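Tercer mes en el club de robótica y ya puedo decir que me ha comido la vida entera. Entré en octubre pensando que iba a soldar cosas los jueves por la tarde, o algo así, y aquí estoy, soñando con pinzas.

Os pongo al día, que sé que algunos me lo habéis preguntado. El proyecto de este curso se llama Gurkwood y consiste en enseñar a un robot a ordenar comida: fruta, verdura, platos, lo que le echen. En junio lo presentamos en el encuentro de Irkthorpe, contra clubes que llevan en esto muchísimo más que nosotros (glups). Para que el robot aprenda hacen falta demostraciones hechas por personas con las pinzas de mano, y el objetivo es llegar a 4000. Llevamos 385. Sí, ya sé, ya sé.

Nos hemos repartido el trabajo y cada uno graba donde puede: cocinas, mesas, camas, el suelo del pasillo. Un plástico rosa por encima, un par de platos y a mover manzanas.

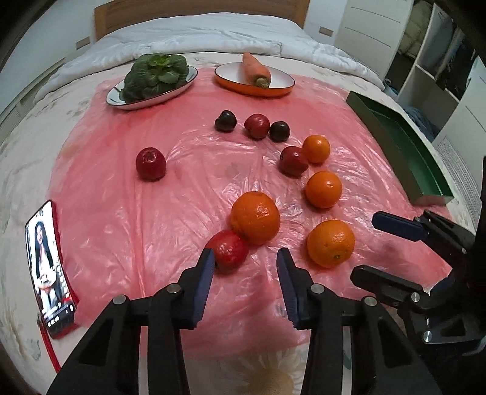
Lo que más me está costando son las cosas redondas. Una zanahoria se deja coger por cualquier lado, pero una naranja gorda es otra historia: si aprietas poco se escurre y si aprietas de más sale disparada, ¡y luego ve a buscarla debajo de la cómoda! Con las ciruelas voy con un cuidado tremendo, que la semana pasada espachurré una y el plástico quedó fino.

Cada tanda me lleva unos 30 minutos, y acabo con las muñecas hechas polvo. Ahora paro cada 15 repeticiones, estiro un poco y sigo. También he aprendido a mover los brazos despacito, porque las primeras que entregué iban a toda velocidad y me las devolvieron casi todas. ¡Qué rabia me dio!

Esta noche me toca otra tanda, y mañana quiero probar con las almohadillas nuevas, a ver si agarran mejor. Y de cena, macedonia. Otra vez.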